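Search this site Search Go

Module handout 4: Siting and using a two-dial microwave oven

Burcombe Domestic Technology, evening course
Notes prepared by Ingvar Vídalín
24 October 2025

4.1 Scope

These notes cover countertop microwave ovens with mechanical controls. Touch-panel models are dealt with in handout 5. Students should bring the manual for their own oven to the practical; where it differs from these notes, the manual takes precedence.

4.2 How the food is heated

A magnetron produces microwaves, which are fed into the cooking cavity through a short metal channel called the waveguide. The waves are absorbed mainly by water in the food, and also by fats and sugars. Absorption takes place in the outer few centimetres. The middle of a thick portion is heated by conduction from the outer layer, and this is slow. Standing time is therefore part of the cooking time and must be included when a dish is planned.

The field inside the cavity is uneven. A turntable moves the food through it. Ovens without a turntable use a rotating metal stirrer behind a cover, and food in them should be turned by hand halfway through.

4.3 The door

The viewing window contains a perforated metal screen. The holes are far smaller than the wavelength, so light passes through and the microwaves are held back. Interlock switches cut the power when the door is opened.

Do not use an oven if the door is bent, the hinges are loose, the screen is damaged or the seal is dirty enough to hold the door off its seat. Clean the seal with a damp cloth and a little washing-up liquid. Do not use scouring pads on the window.

4.4 The dials

On most two-dial ovens, one dial sets the power and the other is the timer. Read the printed scale before turning either. The usual arrangement is power above and time below, but some makers reverse it.

Power dial. Low and medium settings on a basic oven do not reduce the output of the magnetron. They switch it on and off in cycles, and the change in sound can be heard. For very short heating times a low setting is unreliable, as the food may receive a single burst or none.

Timer dial. Clockwork timers are inaccurate at the bottom of the scale. For anything under 2 minutes, turn the dial well past the mark and then back to it. Return the timer to zero if food is taken out early. An oven left running empty can be damaged.

4.5 Siting

Place the oven on a flat, level surface that will bear its weight with a full dish inside. Leave the clearances given in the manual at the back, sides and top. Do not cover the vents, and do not store trays or cloths on top. The door must open fully without striking a wall or tap. Plug directly into a wall socket and avoid extension leads.

Check the height of the surface against the user. Hot liquids should not be lifted out above shoulder level.

4.6 Worked calculation

The time on a packet assumes a stated output. For a different output, multiply the time by the stated output and divide by the actual output.

Packet: 110 seconds at 900 W. Oven: 700 W.
110 x 900 / 700 = 141 seconds, to the nearest second.

The result is a starting point. Check that the food is piping hot throughout and extend the time if it is not. The rating plate shows input power as well as output; use the output figure.

4.7 Containers

Use glass, ceramic or plastic marked as suitable. Do not use metal trim, foil trays (unless both manuals allow them) or sealed jars. Pierce film lids. Water heated in a very smooth cup can pass boiling point without bubbling and then boil over when moved. Stir it before heating, and let it stand before lifting.

4.8 Before the practical

Read pages 138 onwards of the Hedegaard course reader. Write down the output of your own oven and convert one packet time for it, showing the working.

Comments

Elżbieta Kaczmarczyk
In 4.6, should the standing time be multiplied as well? The soup packet gives both.

Ingvar Vídalín
No. Convert the heating time only and leave the standing time as printed.

Nipon Sitthichai
My rating plate has 1150 W and 700 W on it. I had been using the larger one, so everything came out underdone.

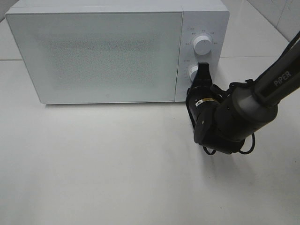
Bergþóra Norðdahl
Could 4.4 say something about timers with minute marks only? Mine has no divisions between them, and I have to guess where 141 seconds falls.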